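The Returns Desk
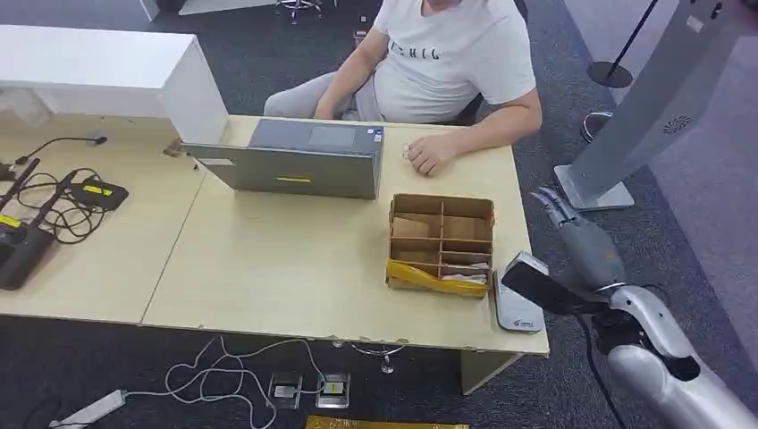

Osian Parri had worked returns at Fadstead for three years before the Tevel unit came in October. The job used to take two people. One opened the boxes and the other typed what was in them, and they changed places at lunch. Now the arm did the reaching and Osian did the typing, and the second chair had gone upstairs to accounts. He sat with one arm resting on the desk by the laptop while the gripper went out toward the small white-and-gray device next to the divided carton. The router and its cables took up the left side of the desk, so he kept his elbows in.

"You could pick that up yourself," said Ademir Macedo from the doorway. Ademir had been the second person. He worked in the Watkins building now and still came over for coffee.

"I'm not supposed to. It throws off the log."

"What log?"

"It writes down everything it picks up. If I pick something up, there's a gap, and somebody from Comilden calls to ask about the gap."

Ademir drank his coffee. "Do they ever call about anything else?"

Osian thought about it. They had called in the first week to ask if the lights could be left on at night. He told Ademir that.

"How many did we do in a day?" Ademir asked. "You and me."

"Depends on the day."

"More than that thing?"

"Some days."

The typing was the same as before. Item, condition, reason for return. What had changed was the wait between entries. At first he used it to read the news. Then he started reading the notes customers put in with their returns, which he and Ademir had always thrown out. A woman had sent back a speaker because her husband couldn't hear it anymore. He had typed "no fault found" and kept the note in his drawer.

"Come eat with us at 5," Ademir said. "There's a table."

"My shift goes to six now."

"Since when?"

"Since it doesn't take lunch."

Ademir put his cup on the cabinet, the way he used to, then picked it up again and took it with him. Osian pulled the laptop a little closer and typed the next line.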